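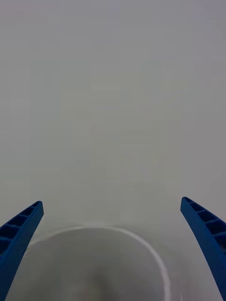
Widlow Manipulation Group, Fornora Institute. Working draft, December 2025

4.2 Teleoperated demonstrations, clear cup

Figure 3. Wrist view, fingers open on either side of a clear plastic cup. Ribbed blue fingers, plain gray surface.

Setup same as 4.1 except for the object. Operator drives the arm with the Felel hand controller, sees the wrist stream and one side view. No direct line of sight to the table. Task is short: approach, straddle the cup, close, lift, put down on the mark. We logged 2167 teleoperated episodes and kept all but 201, dropped for sync errors between the controller and the arm. Kinesthetic set (operator holds the arm and moves it directly) was collected separately, same start poses.

Clear cup is hard from the wrist. In Figure 3 the rim is the only strong edge, a thin white arc low in the view, and the walls mostly take on the gray behind them. Operators told us they steer by the rim and pretty much ignore the rest. The left finger overlaps part of the arc in this view, so a centering cue based on the full circle is not availible. We tried a overlay line for the midpoint between fingertips. Helped new operators, annoyed the practiced ones, left it off by default.

Closing speed matters more than we expected. By remote control people close in small steps, stop, look, close again. By hand they close in one motion. The policy trained on remote data copies the pauses, see 5.1. Trimming still segments before training removes most of this but also removes some real corrections, so we report both versions.

Depth was not used. Early runs in November had it on and the readings through the cup walls were too noisy to keep.

All policies use the Mao encoder, frozen, 3000 warmup steps, then the action head alone. Wrist stream and side view go in as 2 separate inputs. No color jitter on the wrist stream: the fingers are a usefull reference for where the gripper is and we wanted them stable. Crop is fixed too. Results by collection method are in Table 2.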